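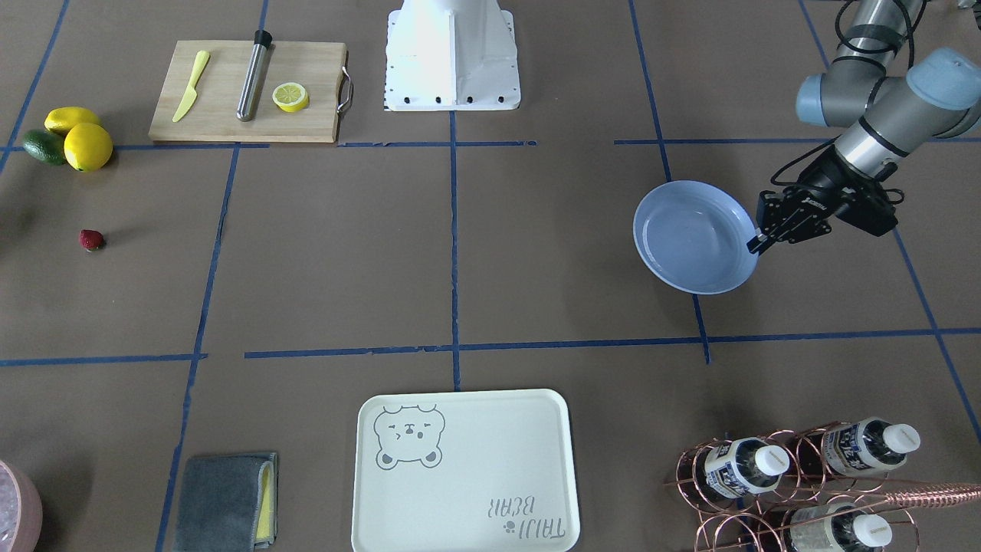 # Edmont kitchen supply room tries a taped table

May 2, 2020

The Srithong kitchen studio in Edmont has changed the way it sorts its small tools and produce, using a work table covered in brown paper and marked off with blue tape. The new layout will stay in place until June, when the studio plans to decide whether to paint permanent lines.

Under the plan, each item on the table gets a spot inside the tape. The cutting board, lemons and limes are kept near one another, and pans and plates go in cells of their own. Staff can move things between cells during the day, but the table has to be put back in order before closing.

The studio keeps 621 items on its list, from frying pans to fruit, and only a small share of them will be out at one time. The rest stay on shelves in the back — at least for now. 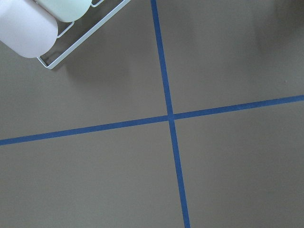 *Blue tape crosses on the work surface, with a white wire rack at the corner.*

Tape was chosen over trays after a short trial in the spring. The trays took up too much space and had to be washed every night. Paper and tape for the whole table cost the studio $40, and the paper can be changed in less than an hour. 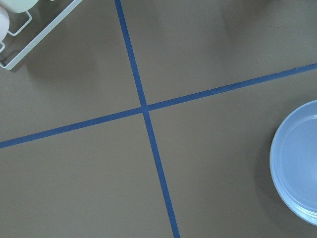
**Asis Pesetti, staff writer**

The wire rack is the one piece that may not stay. It takes up part of a cell, and the studio is looking at a smaller model that would leave more room for bowls.

Users of the studio have been asked to send in comments on the layout. Seven have done so. Most asked for larger cells near the cutting board, and one wanted the bottles moved closer to the front.

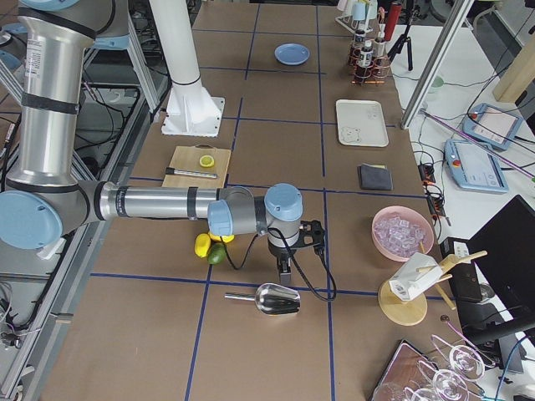

## Hours and access

The studio is open to members until 4 p.m. The taped table can be used without booking. Knives and scoops should be returned to the table after washing, and fruit left over at closing goes to the staff kitchen.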